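One room, one box: keeping food when you haven't got a kitchen
Speaker notes – Dundon, 11th July
Slot is 13 minutes plus questions. Do NOT run over, the Rangate lot are on straight after and need the projector.

Start

Hello, thanks, can you hear me at the back. Phones off or on silent.
Hands up who has a larder. Hands up who has a cupboard. Hands up who has the top of a wardrobe. (wait for the laugh, if no laugh carry on)
Say who this is for – bedsits, shared houses, a teenager's room, the spare room at your mum's for six months. Anyone whose food sleeps in the same room they do.
Handouts by the door. Printed 151, don't ask, the copier did what it wanted. Take two.
What I'm covering: the box, what goes in it, the bed. Then the weekly sort. Then questions.
Not covering fridges. Someone will ask about fridges. See end.

PART 1 – THE BOX

Main point, say it slowly: loose fruit and veg want one home, and it should be a box you can see into from standing.
Carrier bags – no. Go through the carrier bag story from Siriwan House quickly. Bag on door handle, potatoes at the bottom, three weeks, smell. Landlord thought it was the drains. Don't do the voice.
Fruit bowls – lovely, but where? Windowsill gets the sun, desk is full, floor gets kicked.
Box types:
Cardboard. Free. Goes soft at the base if anything leaks. Fine for a month.
Plastic crate. Lasts for ever, a bit mean on soft fruit, anything small pokes through the holes.
Thick white foam sort. Light, wipes down, proper walls all the way round so things don't roll off. Dents if you sit on it. I have sat on it.
Komeck trays – somebody always brings these up. Never used one. Move on.
Keep it open on top. A lid on fruit and it sweats.
Line it!! Brown paper, the stuff parcels come stuffed with, a flattened paper bag. Change the paper when it's marked. Saves scrubbing. Not newspaper if you can help it, ink goes on the pears.

PART 2 – WHAT GOES IN

Click for slide.
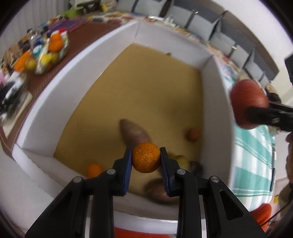
Sweet potato, small orange fruit, red apple. Box lined with tan paper.

Get them to look at the bottom of the box, not the fruit. You can see paper between things. One layer. If you can't see any lining you've bought too much, or you need a second box, and you haven't room for a second box.
Mixed is fine for a few days. I know the books say seperate everything. In one room you get one box. What matters is that you look in it.
Big heavy things down first – sweet potatoes, potatoes. Small orange ones (mandarins, whatever was cheap) in the gaps. They hide, though. A mandarin in a corner will go furry before you remember it exists.
Apples – here's the bit people write down. Apples and bananas hurry everything else along. Apples at one end at least, or out on their own if you've a shelf. Bananas never in the box. Hook on the back of the door.
Place, don't drop. Bruise on Monday's shopping – no, cut that, just say a bruise turns into a soft patch and the soft patch spreads to next door.
Onions. Not in with potatoes. Not in the bedroom at all if you value your jumpers.
Kiwis – hard as a stone for days then ready for one afternoon. Give them a squeeze each time you pass.
Lemons go on for ages, leave them be.

Drink of water. Check time. Should be at 6 mins, if it's 8 skip the onions bit next time.

Money slide – keep it short. I kept receipts for a year up to last August and worked out what went in the bin. Came to 300 pounds. For one person. Mostly fruit, some bread. Let that sit a second.
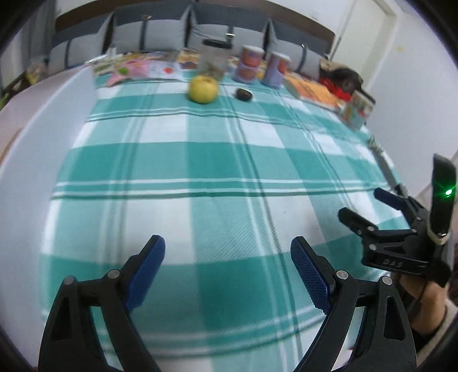
PART 3 – THE BED IS NOT A TABLE (except it is)

Ask who has eaten dinner on their bed this week. Own hand up first.
I used to give this talk telling people off. Stopped. If the bed is the only flat thing in the room it's going to be the worktop, so let's be sensible about it.
Point at the apple. Round thing on a soft thing. You sit down, it rolls. Same goes for anything small and brown that you'll find with your elbow at midnight.
Clear cup with a black lid by the apple – lids good. Lids very good. But a cup standing on a blanket is on borrowed time, lid or no lid. Tray under it, or a big hardback.
Purple bottle and pink and white tub up near the headboard. Everybody does this, stuff creeps up to the pillow end. Then the books are up there as well, picture books here, so now it's food, books and where your head goes, all in the same foot and a half. Sticky covers. Ask any parent.
Rule I use: bottom half of the bed is for sorting, top half stays clear. Books have their own box or their own windowsill. Food goes back when you've finished, not before you go to sleep, because you won't.
Throw something washable over first. I like that big teal and white check, nice and cheerful, and a check is handy, you can lay things out along the stripes. Daft but it works for me. Plain sheet is fine too. Old tablecloth. Not the good duvet cover.
Shake it out of the window after. Look down first. (Siriwan House, again. Postman.)

PART 4 – THE WEEKLY SORT

Go quick here, it's all on the handout.
Spread the cover. Box next to you.
Everything out of the box. Everything, incl. the corners.
Feel each one. Firm goes back in. Soft goes in a bowl for tonight. Furry goes straight out to the bin, not the bin in your room.
New paper if it needs it. Wipe teh box with a damp cloth and leave it to dry while you're doing the bottles and tubs.
Bottles and tubs – check the caps are actually done up. Stand them on something hard. Finish the nearly empty ones.
Back in: heavy, then small, apples at the end.
Takes me 2 songs. Used to take a whole evening when I left it a month.
Soft ones: stew with a bit of sugar if you've a ring or a microwave, or just eat them over the sink. Soft sweet potato usually ok if you cut the bad end off, if it smells wrong chuck it.

Questions I'll get

Fridge? Great if you've got one. Berries, cut fruit, opened tubs. Whole potatoes no.
Mice? Lidded tin for anything dry, box up off the floor, tell the landlord in writing.
Under the bed? Cool and dark, yes, but you'll forget it. If you must, put it at the side you get out of.
Where did you get the box? Ask at a fishmonger or a chemist, say please. Wash it well.
Komeck trays?? Still never used one.

Collect spare handouts. Laptop lead is MINE, the black one, don't leave it at Dundon again. Keys back to the front desk.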